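Workshop notebook, toast job
February 17, 2026

Got in early and had the place to myself for a good while, so I made tea and finally did the thing I keep putting off, namely going through the gripper settings properly and writing them down. The Zaltau fingers have been set far too strong since August. Fine for blocks and tins, hopeless for bread. I've brought the force limit down to 40 on the slider (the scale runs to 400, goodness knows in what units, the Ristex manual is very coy about it) and slowed the last bit of the approach as well.

The bowls are staying where they are, one behind the other next to the open oven door. I did think about moving them further off, but then the wrist has to swing wide and I get that nasty little wobble at full stretch, and I've had enough of that wobble to last me a lifetime.

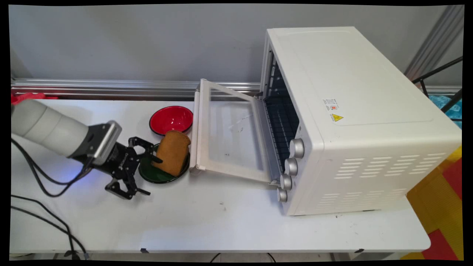

My feeling about the toast is that we've been asking too much of the path planner and not enough of the grasp. A slice is a lovely flat thing when you look at it face on, and a perfect nuisance from any other angle. So the new plan is to come in with the jaws open wider than seems sensible, pause, close slowly, pause again, and only then lift. The pauses are set to 1,000 milliseconds each, which feels like an age when you're standing there watching, but do please leave them alone for now!

Other bits, before I forget:

Cable run still needs sorting. I'd like a proper loop with some slack near the base. There's a bag of Grotidden clips in the second drawer, help yourselves.

Log files were filling the disk again. I've capped them at 4,000 lines, and the old ones are in the folder called Đặng on the shared drive (named after the script, for anyone new who was wondering).

Crumbs. Please wipe down when you've finished, and give the rack a brush too.

Next time I want to try the thicker sliced loaf with the same settings and see whether the force limit needs to come up a touch. If anybody gets to it before me, write the number in here and not on the whiteboard, which somebody always wipes.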